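Student Project Report
Use of Space in the Book Return Bins of the Stirncombe Public Library
Submitted by: Fatima Adeyemi and Dardo Retamal
Submitted on: June 10, 2022

1. Background

The Stirncombe Public Library operates two outdoor book returns, one at the main entrance on Quaye Street and one at the Larier branch. Items dropped through the slot fall into a wheeled bin, which staff empty each morning. The library asked that the project consider how full the bins are when they stop accepting items, and whether a change in bin shape or emptying times would be of use.

2. Method

Records were kept at both locations during April. At each emptying, the number of items was written on a paper form together with a reading of the fill height, taken with a folding rule from the rim at the middle of the bin. Items were then grouped as large hardcover, small hardcover, paperback, or disc case. Picture books were counted with large hardcovers. Staff at the Larier branch completed their own forms, and these were copied into a shared spreadsheet at the end of the month.

The forms for the first two mornings at Quaye Street did not include a fill height. Those mornings are included in the item totals and left out of everything else.

3. Results

The Quaye Street return received 1,817 items and the Larier return received 1,065. Of the combined total, 2,549 were books and the remainder were disc cases. Paperbacks made up the largest group at Quaye Street, while large hardcovers came first at Larier, where a story hour is held for young children.

Fill height did not rise evenly with the number of items. Bins holding mostly paperbacks reached the rim later than bins with a mixed load. On several mornings the center of the load had formed a peak below the slot, and the corners were still open. The slot was blocked in those cases although a good part of the bin remained unused.

4. Discussion

The results suggest that the present bins are large enough for the number of items received, and that the space inside them is not well used. A spring-loaded floor, which sinks as weight is added, would shorten the fall and may reduce the peak. The Adeck catalog lists a bin of this type that would fit the Quaye Street cabinet – the Larier cabinet is too narrow and would need a new door.

A second emptying in the late afternoon would cost nothing in equipment. Staff at Larier stated that this could be done before closing on most days. We recommend that it be tried there first and that the fill height be recorded again for one month.
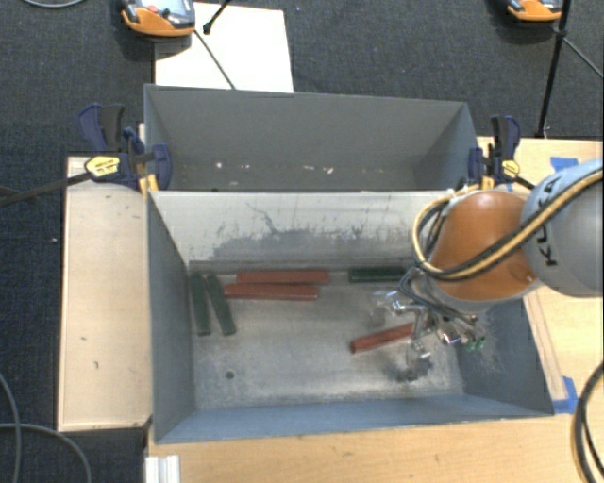 Oblong items such as books lose space mainly through the angles at which they come to rest. A few bars on the floor of a grey bin are enough to show the effect: the two red blocks by the far wall lie parallel, one just below the other, and take up little more room than their own size, while the two dark green blocks at the left slant by different amounts and keep a narrow gap of bare floor between them. Gaps of that kind are repeated through every layer of a full return bin, and a deeper bin would only add more of them. Future work should therefore record the position of the items as well as their number.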